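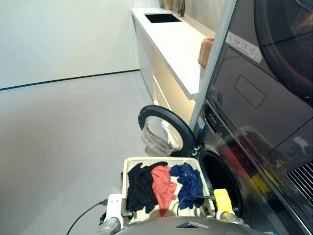 A two-arm trial at the laundry station, with the washer door open and the basket in place.

About Zumance

Zumance is an independent test house for robot arms, grippers, cameras and controllers intended for use in the home. Manufacturers and research groups send us their equipment, and we try it on ordinary household work under conditions that stay the same from one product to the next. We do not build robots, and we do not sell them. Our income comes from testing fees and from an annual subscription to our reports.

The company was founded by engineers who had spent several years choosing parts for other people's machines. They found that data sheets gave payload, reach and repeatability in good detail but said very little on how a hand would behave against cloth, wicker or a curved door. Zumance was set up to supply that missing information. The first trials took place in a rented apartment in Sollesness. Our present premises are in the same town and include 6 furnished test rooms.

What We Test

Our work falls under four headings: end effectors, arms, vision and control. A client may order a trial under a single heading or a combined trial, in which the parts are tested together on one body. Combined trials now make up the larger share of our work. A gripper that performs well on a bench may do poorly once it is carried by a longer arm or guided by a camera mounted in a different place.

Laundry is our most requested subject. Clothing changes shape each time it is touched, dark fabric is difficult for many cameras to separate from a dark drum, and a front-loading machine asks the arm to reach through a round opening without striking the gasket. Our laundry protocol covers opening and closing the door, moving garments between basket and drum, and handling the basket itself. Each step is scored separately, so that a client can see where time was lost. 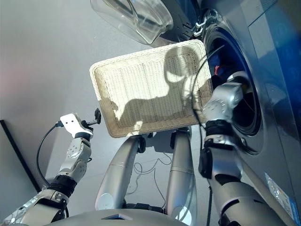 Scores are given for completion, time, contact force and the number of times an operator had to step in. A full laundry trial consists of 60 runs for each configuration. Garments are returned to a set starting arrangement between runs, and the same set of clothes is kept for the length of a comparison. When a garment wears out it is replaced, and the change is noted in the report.

Many clients ask us to compare hands of different kinds, such as a jointed hand against a simpler parallel gripper. We are glad to do so, and we will also test mixed pairs, with a different hand on each arm. Cable routing is recorded as part of every trial. A loose cable can limit the motion of a wrist or catch on the edge of a basket, and our clients have told us that notes of this sort are among the most useful parts of a report.

Cameras and Controllers

Camera position is treated as a variable in its own right. We run most protocols with a head-mounted view, then with wrist views, and then with both. Wrist cameras give a close look at the fingers and at the surface they are about to touch, but they lose sight of the wider room and are sensitive to shadows thrown by the arm itself. Lighting in the test rooms can be set to fixed levels, and daylight is admitted only when a client requests it.

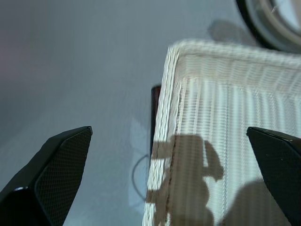 Woven surfaces receive particular attention in our vision work. The repeated pattern of a basket wall can mislead depth estimates at short range, and a rim that seems clear from the head may be blurred at the wrist. We report the distance at which each camera first gives a usable reading of the rim, together with the exposure settings in use.

Controllers are compared by running the same arm and hand under each one in turn. For this purpose we maintain two reference programs. Gredolico is our common task script, which sets the order of steps and the limits on speed and force. Qaisi is our logging system, which records joint positions, hand commands and camera streams on one shared clock - a feature that allows a client's engineers to replay a run in full.

Our Reports

To date we have issued 147 reports. Each is sent first to the client, who has the right to correct errors of fact but may not alter a score. Subscribers receive the comparative editions, in which products are included only with the consent of their makers. Raw logs remain the property of the client.

Visiting and Contact

Clients are welcome to attend their own trials. Visits are held on Wednesday afternoons, beginning at 2, and should be arranged through the front office at Sollesness. Equipment for testing should be sent with its mounting plates, power supply and current manual. Inquiries about fees, scheduling and subscriptions may be made through the contact form on this site.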